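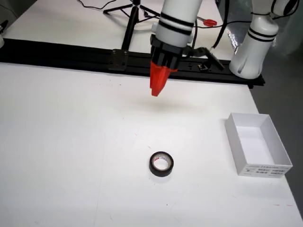
How hard is it to build a two-armed robot in a shared workshop? Harder than a 3D printer and easier than a boat, say the people at Bullgate, who have members doing all three.

Search articles, topics, makers Go

The Patient Machine

8 minute read

On a Tuesday night in November, Aisling Tierney is trying to get a robot to put a roll of electrical tape in a box. She has been at it since supper. The soup she brought has gone cold on the windowsill, and she could not look happier.

"Watch the approach," she tells me, leaning in with both hands behind her back, a habit everyone here picks up sooner or later. "It's the approach that's gotten so much better."

Bullgate is a shared workshop on the ground floor of an old seed warehouse, with a wood shop at one end, a pair of sewing tables in the middle and a corner by the loading door that used to hold a broken kiln. The kiln went for scrap, and the corner went to the robot, which its builders call Purno. I asked three people where the name came from and got three answers, one of which involved somebody's grandmother's stove.

Purno is a pair of white arms working over a white table. The arms were bought secondhand as a matched pair. Everything that makes them useful has been worked out by four people on weeknights: the mounting, the wiring, the software, the fingers. Oh, the fingers! I could fill this whole magazine with the fingers.

The tip that was on when I visited is red-orange and tapers down to a narrow point, like the beak of some very serious bird. It's version 29. Svetozár Zeman, who designs them, keeps the earlier ones in a coffee can and will pour them out on a bench for anyone who shows the slightest interest. There's a flat one that looks like a spatula. There's one with a hook that worked beautifully on mugs and on nothing else in the world. There's a stubby pair he made after reading far too much about lobsters.

"The point was Antonina's idea," he says. "I wanted wider. I always want wider. She said, go and pick up a washer off a table with your thumbs and then come and talk to me."

Antonina Tkachuk repairs dental equipment for a living, so she has opinions about small tools in tight spaces. She got pulled into the project when she came in to hem some curtains and heard two people arguing about cable slack. That was over a year ago. The curtains are still here, in a bag under the sewing table, and she has more or less become the group's conscience on anything that moves.

Cable slack, by the way, is a bigger subject than I'd ever imagined. The black cable at the gripper curves up and away from it, and that lazy-looking curve was fought over for weeks. Make it too short and the wrist tugs on its own connector when it turns. Make it too long and the loop swings down and sweeps the table like a cat's tail. The first loop knocked over a jar of screws so many times that Antonina began to set the jar out on purpose, as a test. If the screws stayed in the jar, the loop was good.

The rail came next. A long black length of aluminum extrusion runs along the back edge of the table, and the group talks about it with real affection. In the early days everything was clamped down separately, and every time something got bumped they lost an evening to measuring. With a rail there's one straight line that everything else can be measured from, and a bracket can be loosened, slid and bolted down again while the kettle boils. Khrystyna-Mariia Bilyk, who writes most of the software, calls it the best thing they ever put on the table. "I had pages of code to correct for things being crooked," she says. "Then they put in a rail, and I deleted the pages. I was so happy. I deleted them slowly."

Her part of the job is the part I had the most trouble picturing before I came. Purno isn't given a list of positions for each task. It's shown. Someone takes hold of a pair of handles at the next bench, moves them the way they'd like the arms to move, and the arms follow along while the computer keeps a record. Do that enough times and the software begins to find the pattern in it. The record for tape-into-box stood at 1,101 tries on the night I visited, shared among the four of them and anyone else who wandered over wanting a turn.

I wanted a turn. Of course I wanted a turn!

It's wonderful and it's humbling. The handles are light, and for the first few seconds you feel like a surgeon. Then you notice that you have no sense of touch at all. I closed the gripper on the tape and had no idea whether I was holding it or merely near it. I pushed it into the table. I apologized to it. Khrystyna-Mariia told me to slow down and watch the shadow on the tabletop, and that helped more than anything: when the tip and its shadow come together, you're there. I got the tape into the box on my fifth try and made a noise that stopped work in the wood shop.

Mine didn't get saved with the others. "You did a sort of swoop," she said, kindly.

The choice of tape was Everaldo Figueiredo's. He's the fourth of the group, a retired school bus mechanic who does the wiring and most of the worrying. He'd started them off on foam blocks, got bored with foam blocks, and went through his own toolbox looking for something with more character. A roll of tape can be picked up by the rim or with one finger down the hole. It can stand on its edge and roll away from you. It's also always there, because he never goes anywhere without some. The box gives them a second problem. Turn it at an angle to the table and the walls are suddenly in the way of a wrist that had no trouble when the box sat square, so they turn it a little differently each time.

Money came up only when I asked. The arms were the big expense, split four ways and paid off over a winter. The bracket hardware was bought new from Solance, a small supplier a few miles down the road that cuts extrusion while you wait. The computer was a gift from Stetsiuk, the print shop upstairs, which was replacing its machines anyway and wanted in return only to be invited down when the thing could fold a sheet of paper. It can't yet. They come down anyway, usually around eight at night, usually with pastries.

If you're tempted to try something like this yourself, and I hope a few of you are, the group's advice is refreshingly dull. Start with one arm. Bolt it to something heavy. Put the emergency stop where your hand goes without looking, then have a friend stand somewhere else and see whether they can reach it too. Everaldo would add that you should label both ends of every cable on the day you run it, and he'd like you to know he learned this under a table with a flashlight in his teeth. Svetozár says to print your fingertips in a bright color so you can tell at a glance where they are. Antonina says keep your sleeves buttoned.

What they'd like Purno to do in the end depends on who's talking. Svetozár wants it to sort the workshop's bins of mixed screws, a job that has defeated every member who ever took it on. Khrystyna-Mariia wants two arms working together on one thing, one holding and one doing, and she has her eye on bread bags with twist ties. Antonina has mentioned the curtains.

Aisling, who started all this by spotting the arms in a sale listing and sending it to the others with no message attached, is less particular. She likes the evenings. She likes the moment when the arm hesitates above the table and you can't tell yet which way it'll go. At a quarter to ten she resets the tape, gives the box a small turn with one finger, steps back behind the line on the floor and asks Khrystyna-Mariia to run it again.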